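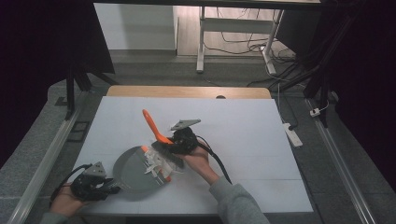 Small brush and dustpan, white tabletop.

Slide 1 — opener
Wait for the room to settle. Thanks to Sudbridge for having us back. Talk is on closing-up routines for small cafes. 14 minutes, keep moving.

Slide 2 — the problem
Wancombe shop, 276 tickets on a busy day. Closing crew of two. Everyone wants to go home. Crumbs left under the pastry case, ants by January. Tell the ant story, short version!!

Slide 3 — what we changed
One list, one page, taped by the register. Old list was four pages, no one read past the frist. Tables before floors. Milk fridge before the till. Trash last.
Ask: who here still mops first? (hands)

Slide 4 — money
Spent 500 on tools and hooks for the wall. Every tool gets a hook. Overtime down 3000 over the year at Wancombe. Kramer shop less, they were already quick. Don't get stuck on the chart, skip if late.

Slide 5 — what went wrong
Fliltov shop hated the list. Wrote thier own, works fine, let them keep it. Morning crew should check the closing crew's work — but not with a score sheet. We tried that. Bad month.

Slide 6 — wrap
Handout is by the door. Questions. If someone asks about grease traps, say different talk, find me at the break.
Bring clicker batteries back to front desk.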